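The Long Way Up the Hill to Bomudgate

I hadn't been to a non-league football ground for the best part of ten years when I got off the bus at Skernum, and the first thing I did was walk the wrong way. The floodlights were behind me the whole time. A boy on a bike put me right, and then cycled alongside to make sure I didn't drift off again.

What had brought me was a vote. In December the members of Skernum's football club will decide whether to leave Bomudgate, the sloping, windy, much-loved ground they've played on for 105 years, and share a new stadium with the rugby club on the other side of the bypass. The rugby people have the land. A food wholesaler called Delico wants its name over the door and is ready to pay for it. The football club has the crowd, or what counts as one at this level, and a roof that lets in rain over the home dugout.

I'd expected a row, and I'd packed for a row. I got a cup of tea so strong it left a line round the inside of the cup, and then four people in a row told me they could see both sides.

The gate that afternoon was 306, which was read out over the loudspeaker to a small cheer. I stood behind the goal at the top end, where the pitch drops away so sharply that you can't see the far corner flag if you're under average height (I am). Visiting teams hate it. Skernum always choose to kick uphill first if they win the toss, and then come tearing down in the second half like a runaway trolley. It worked a treat when I was there — two goals in the last quarter of an hour, both scruffy, both celebrated as if they'd won a cup!

The new place would be flat, of course. It would have an artificial pitch that can be used every night of the week, which matters a lot if you've got junior sides training in a school car park, and seats under cover for up to 58 wheelchair users and their companions. At Bomudgate there's a bit of hardstanding by the tea hut. One woman who has pushed her dad up that hill for years told me she'd vote to move tomorrow and cry all the way home afterwards.

The design comes from a firm called Rizk, and the drawings were pinned up in the clubhouse next to the fixture list. People had written on them in biro. "Where do the dogs go?" was one. "Too many doors" was another, and I spent a while counting doors to see if I agreed. Somebody had drawn a slope on the pitch.

Money is where it gets knotty. The two clubs would split the bar takings down the middle, and football has the longer season and the thirstier supporters, so you can imagine how that's going down. Then there's Saturday afternoons. Both clubs want them. The current plan has football kicking off at three and rugby going first, at noon, which the rugby side say is fine until you ask them twice. 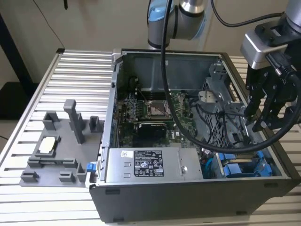
A desktop computer with its side panel off, motherboard facing up.

I asked a lad in the club shop (a cupboard with a hatch) what he'd miss. He's too young to vote on it and seemed quite cross about that. He said the wall. There's a low brick wall along one touchline where the under-tens sit with their legs dangling, and every so often the ball clears it and one of them gets to throw it back. He'd done it himself, once, in a cup tie.

By five the light had gone and the slope looked steeper than ever. I had another tea, lost my glove, found my glove and went down to wait for the bus with a group of away fans who had lost and were already blaming the hill. One of them said that if Skernum do move he'll never have to come up here again, and then went rather quiet about it.

The ballot papers go out with the season ticket letters. You need to have been a member for a full year to get one, and the count will be done in the clubhouse, with the bar open.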